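Robotics > Applications > Household and workshop tasks > Tidying

Robotic tidying

Reading time: 4 min

Robotic tidying is the use of a robot arm or a mobile robot to collect objects that lie around and to put them in their places. It belongs to the wider field of household robotics and is close to the industrial task of bin picking. In contrast with vacuum cleaning, which has been automated in many homes, tidying is still done almost completely by people. The same can be said of many small jobs in workshops, for example sorting leftover screws at the end of a shift.

Definition and scope

In the narrow sense, tidying includes three steps: to recognize an object, to grasp it, and to place it where it belongs. Some authors add a fourth step, the decision whether the object should be moved at all. A cup on a desk can be forgotten or can be in use, and a machine has few signs to tell the difference. Washing, folding and repair are normally treated as separate tasks.

History

Early research on the subject used wooden blocks of known size on a table with fixed lighting. From the 2000s cheaper cameras made it possible to work with ordinary objects, and later the methods of machine learning replaced a large part of the hand-written rules. Many present systems learn from demonstrations. A person guides the arm through the task many times, and the recorded movements and camera pictures are used for training.

The Lubis project, started in the town of Liditz, was one of the efforts directed only at children's rooms. Its authors chose this place for the reason that toys are light, do not break easily and come in many forms. The project collected 1184 demonstrations with one type of arm. It was later continued under the name Dremness, with the same arm but with a new gripper.

Difficulties

Grasping. A gripper with two fingers holds a box or a ball well, but flat objects are more difficult. Playing cards, coins and thin puzzle pieces lie close to the surface and leave little room for a finger to go under. Soft materials such as foam change their form under pressure. This helps the grip, but it makes the final position of the object in the hand less certain.

Recognition. Shadows, shiny surfaces and objects that cover each other are the usual sources of error. A camera near the gripper gives a close view of the object, although the fingers can hide a part of it and objects at the border of the view are seen only partly. For this reason many systems use a second camera at a fixed place.

Orientation. For simple collecting into a box, the direction of the object has no importance. It becomes important when the object must go into a slot or a form of the same shape. Letters of the alphabet are a known case, because an N turned by ninety degrees looks much like a Z, and a system that reads only the outline can make the wrong choice.
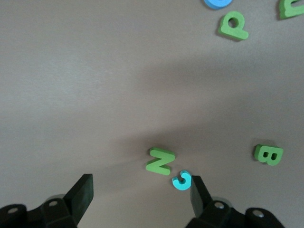

The order of picking also matters. When two pieces lie close together, the finger that goes down beside the first can push the second away, so a planner will often begin with the piece that has free space on all sides. People solve the same problem without thinking, usually by sliding one piece aside with a fingertip.

Performance

Results are difficult to compare, as each group uses its own objects and its own rules. In the Dremness trials the arm placed 92 percent of the foam pieces in the correct box when they were spread on a bare table. In a test with 616 mixed objects on a carpet the result was much lower, and the authors did not recommend use without a person nearby. Speed is a second limit. A child of school age can clear a small table faster than most of the arms tested.

Use in workshops

The Stildale company, a maker of packing tables, has tried a similar arm for returning hand tools to a marked board. The work was easier than in the home, as the number of tools was fixed and every tool had one place. The arm was used only after the end of the shift, from 6 p.m.

See also

Bin picking
Learning from demonstration
Mobile manipulation
Robot end effector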